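Wrist camera pose drifts when the arm goes low into a PC case

stijn_vh
Wednesday, 21:40
Hello all. I work on a planner for desktop disassembly and reassembly, and I am stuck on the CPU step. The arm must go down into the chassis, stop over the socket, and then the perception node gives a fine pose of the socket for the last part. From high up the pose is good. When I come close, the estimate in yaw starts to jump, and the controller follows it like a good dog.

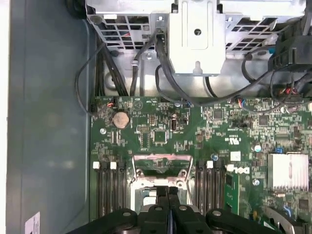
My pipeline is simple. I find the outline of the retention bracket, fit a rectangle, and solve for the pose with the known size. Lola (our name for the perception node) publishes this at 11 Hz and the servo loop runs at 182 Hz with the last value held. Did anybody solve this without adding a second camera? I have no space for it between the drive cage and the board.

Regards, Stijn Van Hecke

jislow
Holding the last value is your first problem. You make steps in the reference and the servo loop reacts to every one. Interpolate, or put a filter on the pose before the controller sees it.

stijn_vh
I have a low-pass on it already, sorry, I should have written this. With a stronger filter the jumps are smaller but the arm is late.

bheki_m
I don't agree that it is a filter question. The bracket is shiny metal. Edges on shiny metal move when the camera moves, so your rectangle is fitted to reflections. Use the memory slots! They are black, straight and long, and they stand on both sides of the socket. Take the direction of the slots for yaw and use the bracket only for x and y.

jislow
And when the fingers cover the slots?

bheki_m
The fingers do not cover the full length. Mask the gripper, it is always at the same place in the image for a given opening, and fit lines on what is left. I did this on the Kelmont cell and yaw became quiet. – Bheki Modise

stijn_vh
Thank you Bheki, I will try it. One thing makes me worry. The mask is easy with empty fingers, but with the processor between them much more of the socket is hidden, and it is exactly then that I need the pose.
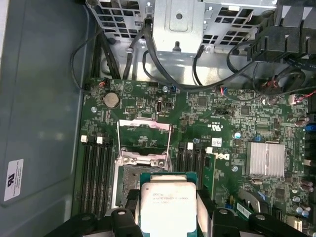 So for the loaded case I think to freeze the yaw from the approach, and update only x and y from the corners of the socket frame that stay visible. Then the last 5 mm would be with force control only, no vision. Is this reasonable or too naive?

maldonado
I would not freeze yaw. If the chip turned a little in the fingers during the grasp, a frozen socket yaw will not help you. You need the pose of the chip in the gripper also. Estimate both and send the difference to the controller. Then also a constant error in your hand-eye calibration has less effect.

bheki_m
+1 for the difference. But careful, chip and socket are at different heights, so a bad lens model comes back as an offset in x and y.

jislow
I still say look at the timing first. Do you stamp the image at capture or when the node receives it? I lost 2 weeks in January because of this. With the arm moving, a late stamp looks the same as a bad pose.

stijn_vh
It is stamped when received... I did not think about it. Tomorrow I will move the stamp to the driver, then do the slot lines, and after this the relative pose from maldonado. One change at a time, so I know which one helps.

maldonado
Please post the yaw plot for each of them. And log the joint states in the same file, otherwise we will only guess.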